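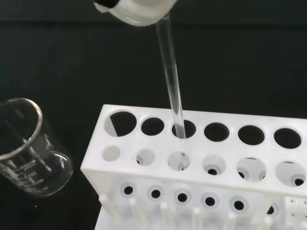
Everything is in order with the family's file, according to the claims desk in Irkell, and all we have to do is wait for the settlement letter. I have been told this three times now and I don't believe it any more. Has anyone got a straight story out of them?

Background, as short as I can make it. My mother's family left their house above Prirnura during the fighting and never moved back. The house is still standing, other people live in it, and I have no wish to see them thrown out on the road. She registered a claim under the property return scheme when it first opened. She has the stamped receipt, an old land extract in her father's name and a letter saying the claim was "accepted for examination". Since then, nothing but the waiting.

In March a firm called Brasau wrote to her offering to take over the claim. They would pay her a lump sum now and collect whatever the scheme pays later. The letter says 1,373 claims from our district are still open and that families "can expect many further years of delay". It doesn't say where that number comes from. It also has a form attached, ready for signature, with her claim number already filled in. How did they get her claim number?

What I want to know is:

Can a claim be sold at all under this scheme?
Does "accepted for examination" mean anything, or is it what everybody gets?
Is there a way to see the file without travelling there?

She is tired of it and inclined to sign. I'd like something solid to put in front of her first.

stillwaiting_upstream

Replies

plumorchard

Sorry to hear about your mum. We had an offer like that too, different firm, and my uncle took it. The money did arrive, I'll say that for them, it wasn't a con in that sense. But he was never told what the claim was worth so he has no idea if he did well or badly. I would just ring the office again, and keep ringing. Ours got moved along after we made a nuisance of ourselves. Or it was going to move anyway, hard to say.

greyledger

I'd ignore the advice to keep ringing. The phone line reads you whatever is on the screen, and "in order" only means that no document has been marked as missing. It says nothing about whether anyone has opened the file.

Taking your points in turn.

On selling: when I went through this, the right to the house itself couldn't be transferred before a decision, but the right to any compensation could be. Firms write their forms to sound like the second while taking as much as possible of the first. Read the wording on the power of attorney. If it lets them "act in all matters concerning the property", that is a good deal more than collecting a payment. The rules were changed at least once after my case, so ask for the current text and don't take my word for it, or the firm's.

On "accepted for examination": we all got that letter. It proves she filed in time, so keep the original somewhere safe, but I wouldn't read any progress into it. The stage that counts is the one where they notify the present occupants. If that has happened there will be a dated notice in the file.

On seeing the file: write, on paper, and ask for a list of contents with dates. Not a progress report, they love sending those. Ours ran to 436 pages, and most of it was the same land extract copied over and over. The list itself was two sheets and told us far more than three years of phone calls had. It took 11 weeks to come.

As for the claim number, the lists of open claims used to be pinned up in the municipal building in Prirnura with names and numbers on them. I'd guess someone copied them out. I can't prove that. You could ask Brasau directly and see how they wriggle.

If your mother does want to sell, she should at least have a lawyer who isn't on the firm's list look at the form. Some 20 minutes of somebody's time ought to be enough for a form that short, so be wary of a big quote.

tworivers_b

Has anyone used the Myklebust legal clinic for this? They advertise free help with return claims. I went to one of their open mornings and came away with a very nice folder and no answer to my question, which was about an heir living abroad. They may be better with simple cases. Your mum is the original claimant, so hers might count as simple.

Also check the land extract. If it's the old kind without a plot number they can send the whole thing back to you at the very end, and they did with my cousin's. The desk had been telling her it was in order as well.

stillwaiting_upstream

Thank you, greyledger. I've written for the list of contents and sent it recorded. The extract has a plot number, but it's been corrected by hand, so now I have that to worry about too. Mum has agreed not to sign before the list comes. Brasau have meanwhile sent a second letter saying the offer closes at the end of the month. The first one didn't mention any closing date.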